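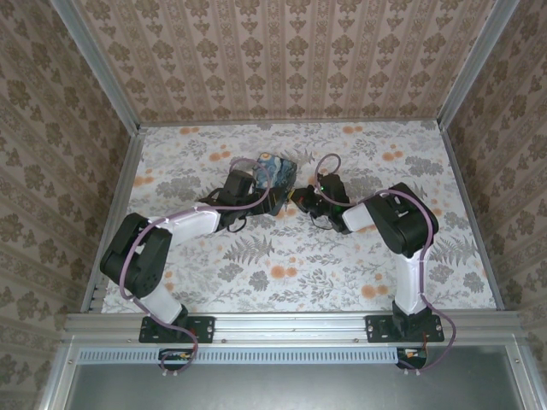 CALL FOR PARTICIPANTS – The Keeping Project, round two

Do you have a drawer, a shelf, a shoebox or a closet full of stuff you can't throw out? We want to talk to you. Really.

The Keeping Project is looking for people in Torent and the towns close by who will sit down with us and go through the things they hang on to. Letters, buttons, ticket stubs, keys to doors that are long gone. Grandma's recipe cards. Doesn't have to be old, doesn't have to be worth a dime. First round went to print in October and the response was great, so we're going again with a bigger group.

We need 48 people. Adults only this time, sorry. Renters, owners, people in a dorm or a camper, all fine. We are short on men and on anybody under thirty, so if thats you please write first and think later.

What you'd do

One visit, at your place or ours, two hours tops. You pick up to three things and tell us where they came from. We record the sound, no video. Then a short phone call a few weeks later, for the stuff you remembered after we left (everybody does). Last, one evening in the back room at Yoo with the whole group, coffee and something to eat. You can skip the evening if crowds aren't your thing.

You do not have to tidy up. You do not have to give us anything. Objects stay with you, always. If we'd like a closer look at something we ask, and no is a fine answer.

What you get

A $40 grocery card after the visit, a copy of the recording, and a printed booklet when the round is done. Mileage if you drive to us – keep the slip. Bus fare too.

What happens to the recordings

They go into the reading room collection at Flokby under your name, a made-up name or just a number, your choice. You can change your mind up untill the booklet goes to the printer. After that we can still pull the audio but not the paper. Nothing is sold. Full consent form comes with the first email, please read it, it's only 2 pages.

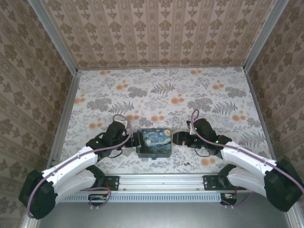 Vol. 48, No. 3

Also wanted – listeners. Six or so people to run the visits with us. Small fee per visit, paid at the end of the month. You get one Saturday of training and a recorder to borrow. Good fit if you can sit quiet through a long pause and don't mind dogs. Second language a big plus, Vietnamese and Spanish most of all. Own car helps but we can pair you up with a driver. No degree needed. Tell us in a few lines why you want to do it, skip the resume.

Transcribers too, from home, paid by the recorded minute. Need decent headphones and patience with mumblers.

How to sign up

Write or call Cường Vương, project lead, at the Wutard office. Mailbox in the lobby works also, put your note in an envelope marked KEEPING. Please include:

Name and a phone number that gets answered
Best times, mornings / evenings / weekends
One line on what you keep
Anything we should know – stairs, allergies, hard of hearing, need an interpreter

Visits start end of January 2022 and go on till we're full. First come first served, except for the groups we're short on, see top.

If you were in the first round you can't be a participant again, but you can be a listener, and please pass this along to a neighbor. This notice goes to 1,233 mailboxes and we know plenty of them land straight in the recycling.

Questions about access to the building, ask at the front desk, they have the ramp key. Office is closed over lunch.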